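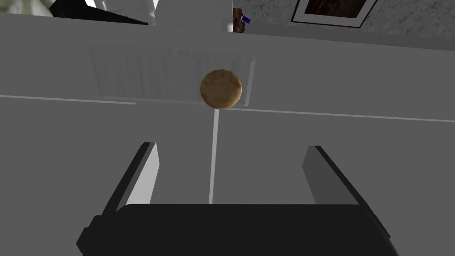 4.2 Registration and the last verse

The Hubáček hymnal prints 238 hymns and says almost nothing about how loudly any of them should be accompanied. Its preface asks the player to be "guided by the words," advice that has guided players in every possible direction. For this part of the study we left the printed page alone and looked at what players at the Prestar reed organ did with their hands between verses.

The instrument is a late and modest one. It has nine stop knobs, two of which are connected to nothing, and a knee lever that the regular players treat with suspicion. Readers whose experience of knobs is limited to the cabinet kind, round and wooden on a pale gray front (Figure 3), may need to be told that a stop knob is drawn straight out toward the player and stays there until pushed in. Most changes therefore cost the player one free hand for about as long as a congregation takes to breathe. A player who misjudges this begins the next verse with the left hand alone. We heard it happen often enough to give it its own code in the transcripts.

Of the 238 hymns, we kept the 210 that have three verses or more. Shorter hymns leave too little room for second thoughts. Each was marked for the verse at which the player first added a stop, and for any verse at which a stop was taken away again. Vlček made the first pass through the recordings and Hudec the second, neither having seen the other's sheets. They disagreed mainly over the Stostus recordings, where a loud cough sits on top of nearly every change.

The pattern was plain. Players added sound before the last verse and seldom before any other, whatever the words were doing. Hymns that end in quiet resignation were sent off at full strength, along with the ones about trumpets. One player, asked about a closing verse on sleep and the grave, explained that people like to know when it is nearly over. We have found no better account in the literature, although we have found several longer ones.

Removing a stop was rare. Where it did occur it came before a middle verse with the word "still" or "silent" in its first line, and the same stop was usually back again one verse later. Two players at Huditz never changed anything at all. Their congregation sang the last verse louder anyway, which is awkward for any theory that puts the organist in charge.

Tempo is taken up in the next section. We note only that the pause before the last verse was longer than the others even when no stop was touched. Branislav Vlček reads this as a sign of reverence. Radek Hudec, who has played for services since he was a boy, thinks the players were finding their place for the next hymn, and the recordings — page noise and all — give him some support.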